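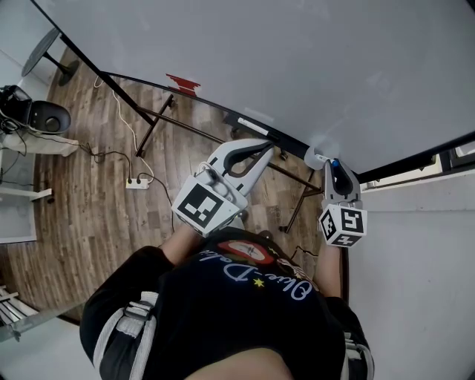
## Ghosting on a large whiteboard: recoat or replace?

**m_aranda** (original post, 15th September)

Looking for opinions before I spend money. We have a large painted whiteboard wall in a room with a wooden floor. The coating is Fladell two-part, rolled on over drywall by the previous tenant. Erasing is poor. Black comes off with pressure, blue leaves a shadow, and red doesn't come off without solvent.

What I've tried so far:

- Dry felt eraser, new: smears
- Damp microfiber: better, still a shadow
- Isopropyl alcohol: clean, but the area feels draggy afterward and the next writing ghosts faster
- Zikonine board cleaner: clean for a day or so, then back to the same condition

The options as I see them are to sand and recoat with Fladell, or to screw Ornberg steel panels over the top. The wall is flat enough for either. Budget is 600 including whatever goes on the floor for protection.

Maximiliano Aranda

---

**grout_line**

Recoat. Painted boards fail at the surface and the surface is the cheap part. Scuff with 400 grit, vacuum, wipe down, let it sit overnight, then roll two coats inside the recoat window on the can. I did one in August on the same type of wall and it erases like new.

You did your own board no favors with the alcohol. It pulls the oils out of the ink residue and takes some of the gloss with it.

---

**Tessellate**

> It pulls the oils out of the ink residue and takes some of the gloss with it

Alcohol doesn't do that to a fully cured two-part coating. If it goes draggy after alcohol, either the coating was mixed off ratio or it was put into use before it cured. Both are common with previous-tenant work.

There is a simple test. Pick a corner that has never been written on. Wipe half of it with alcohol, leave the other half, write across both, wait a day, and erase. If both halves ghost, the coating is porous and was from the beginning. If only the wiped half ghosts, grout_line has a point.

---

**m_aranda**

Ran the corner test. Both halves ghost. The wiped half is slightly worse, but I had to get the light at an angle to see it.

I also found roller stipple over most of the wall. You can feel it with a fingernail. Would that be enough to cause this by itself?

---

**Tessellate**

Yes. The ink sits in the low spots and the felt rides over the high ones. It also explains why damp microfiber beats the eraser, as the fibers get down into the texture.

Stipple like that usually means the wrong nap or rolling back over material that had started to set.

---

**grout_line**

Which is still a reason to recoat. Knock the stipple down with 400, use a foam roller this time, done.

---

**hollis_k**

I'd go with the panels. Sanding stipple flat across a big wall is a miserable job and the dust gets into everything. With 400 grit you will be there all weekend and you will still have waves. You'd need to start much coarser, and then you are through the coating and into drywall paper in places. After that it's skim coat, primer, and the whole sequence from zero.

Ornberg panels go up with a level line and a row of screws along the top and bottom rail. Enamel surface, magnets work, alcohol is fine on it. The only real issue is the seams.

---

**grout_line**

> The only real issue is the seams

It's a bigger issue than you make it sound. Anyone who draws wide diagrams hits the seam every time. The marker tip catches, and after a year there's a black line in each joint that doesn't come out. The H-trim is worse, it stands proud of the surface.

---

**hollis_k**

Butt joint, no trim, shim behind the low side. If the pen tip catches you didn't shim it.

---

**pvandermolen**

Some detail on cleaning, whichever way you go, as a lot of what gets blamed on the board is the eraser. Felt loads up with dry ink and starts putting it back on. Ours get swapped when the face turns solid gray. Cloths are washed without fabric softener, which leaves a film.

The other source of trouble is crud in the room in general. Paper bits, tape backing and eraser crumbs travel. They end up in the tray, between floorboards and in the gaps of any equipment near the wall. If a hard bit gets under the cloth, it scratches, and a scratched board holds ink along the scratch permanently. Vacuum the tray before you wipe, and check what you're wiping with. 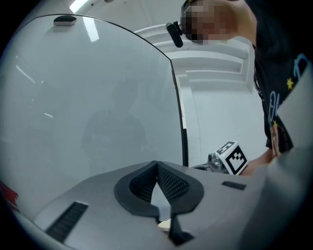
*Small cream-colored scrap wedged under the notch.*

Order I use: vacuum tray, damp cloth top to bottom, dry cloth, then cleaner only on what's left. Zikonine is fine for that last step. It leaves a slick layer, so if you use it on everything you are writing on the cleaner and not on the board.

---

**m_aranda**

That matches the "clean for a day" result. I've been using it on the whole wall.

Priced both options. Fladell kit plus primer, rollers and floor film comes to 424. Ornberg panels to cover the same width are over budget unless I leave the bottom strip bare, and that strip gets very little use anyway.

---

**Tessellate**

Does 424 include a skim coat? If the stipple is as bad as you describe, I agree with hollis_k that you won't sand it out. Primer doesn't level it either.

---

**m_aranda**

No, it doesn't. I had assumed sanding would be enough.

---

**grout_line**

A bucket of joint compound won't break the bank. I still think people overstate the sanding. Use a pole sander with a hard pad and check with a straightedge. Mask the baseboard properly and tape the floor film to the tape, not to the wood, or you'll lift the floor finish when you pull it.

I'll concede that if you go through to paper anywhere bigger than your hand, skim the whole thing.

---

**hollis_k**

If you do coat, keep the humidity steady and don't let anyone write on it until the full cure time on the can has passed. A coating that is dry to the touch is nowhere near ready for marker. Put a sign on it.

My vote is still panels with the bottom strip left bare.

---

**pvandermolen**

One thing nobody has asked: is it a rental? Screws into studs are easy to patch. A wall coating is not easy to get paint to stick to when you leave, and some leases make that your problem.

---

**m_aranda**

Rental, yes. I'll read the lease before ordering either one. The painted wall was there when we moved in, so I need to find out whether we're expected to leave it in place.

Going to sand one test patch low down in the meantime and put the straightedge on it. Will post the result.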